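[Iltwood-users] Re: thin chains, wrist view, and the new segmentation head
From: Philomena Agbenyega
Date: 22/04/2022 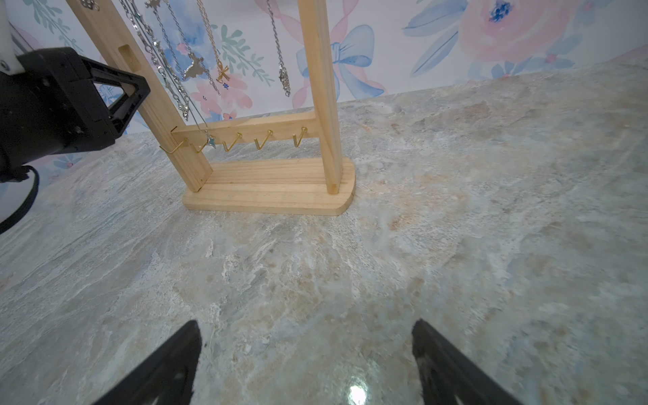 I read the release notes twice before answering, and I still don't think the new head does what the announcement says it does. Replies inline, then a longer complaint at the bottom.

> The depth completion stage in Troltivlow now fills in thin
> structures before the grasp planner sees them, so chains, cords
> and cables should no longer vanish from the point cloud.

They don't vanish any more, I'll give you that. What I get is a sheet. Two chains hanging near each other come back as one flat curtain with the gap filled in, and the planner is delighted because a curtain is easy to pinch. It then proposes a grasp through the middle, where there is only wallpaper.

Our test object is a pine jewelry stand with necklaces hung on it and a row of gold-colored hooks along the bottom crossbar. I picked it precisely for the chains. A thin silver chain carries a bird pendant, a gold one beside it has a very small pendant with a speck of blue, and at the left there's a chunky link chain that any method ought to manage. The chunky one works. It worked in January too, with completion turned off.

> Background texture should have no effect on the mask. The head
> was trained with heavy background augmentation.

Then please try it in front of floral wallpaper. Ours is a watercolor print with pink roses, leaf sprigs and a pale blue ribbon bow with looping tails. The ribbon is painted on the wall, and the head labels its loops as "cord, graspable" with a score that beats the real silver chain next to it. I swapped the checkpoint back to the previous one and the ribbon dropped below threshold, so something changed between the two and it wasn't our lighting.

I know what the answer will be: nobody's deployment has wallpaper like that. Mine does. A plain gray backdrop would get me a nicer mask and teach me nothing about the planner.

> Specular surfaces are handled by the confidence channel.

Handled how? The countertop is polished stone, glossy, with a marbled pattern, and there's a bright glint on it right between the fingers in the wrist view. The confidence channel does mark the glint as low. Then the completion stage fills it in from its neighbors and writes the result back with confidence 1.0, which throws away the only useful thing we knew about that patch. I assume this is a bug. If it's a design decision I would like to hear the argument for it.

> We replayed 3,000 logged grasps and saw a clear improvement
> over the old planner.

Which 3,000? I went through the index file in the repo and found 1,607 entries with a wrist stream attached. The remainder are overhead only, so they say very little about a camera that sits inches behind the fingers and loses half the object off the top of the image. On the stand the posts run out of view, and the necklaces are mostly above what the wrist camera sees at this pose. The planner gets the lower ends of things and has to guess at where they hang from. A replay against overhead logs can't tell you if that guess is any good.

Replay also can't tell you what the chain does after contact. The logged grasp closed where it closed. Scoring a new proposal by its distance to the old one rewards you for agreeing with the old planner, and I thought the whole point was that the old planner was bad at this.

> Two-arm scenes are supported: the self-filter removes the
> other gripper from the cloud automatically.

Partly. The filter takes off the housing of the left gripper well enough. It leaves the black cable that curves down below it, which isn't in the URDF, and it fills the triangular cutout in the finger as if it were solid. I can live with the second one for collision checking. The first is worse, given that this release is trained to get excited about thin dark curvy things. It has twice put the cable at the top of the grasp list. I have added a hand-drawn mask for now and I'm not proud of it.

Now the complaint. Three separate stages in this stack (completion, confidence, self-filter) each make a decision on their own and pass along a clean-looking result, and by the time the planner runs there is no record of what was measured and what was made up. When a grasp proposal is bad I spend the afternoon working out which stage to blame. I would trade the whole new head for a per-point flag that says "this came from the sensor" and survives to the end of the pipeline. Jaiswal's branch had one, and it was dropped in the merge with a commit message that says "unused".

I've written a patch that puts it back. It is 44 lines, most of them plumbing in the message definitions, and it touches nothing in the network. With the flag on, the planner can refuse any grasp where both contact points are filled in. I ran it against the stand and the proposals in the wallpaper gap went away, as did most of the proposals on the thin chains, which tells you how many of those were resting on invented points. Fewer proposals will look terrible on the Clirkard dashboard. I don't care much about the dashboard.

Questions I'd like answered before anyone tags the next version:

Was the wrist subset scored separately, and can we see that number alone?

Is writing 1.0 back to the confidence channel intended?

Can somebody other than me run both checkpoints in front of a patterned wall? I would be happy to be told I've broken something locally. I did a clean build and got the same masks, but it's one machine and one stand.

Patch is on the tracker under "measured flag". Please don't squash it into the refactor, I want to be able to revert it on its own if it slows down the cloud callback. I haven't profiled that yet.

Philomena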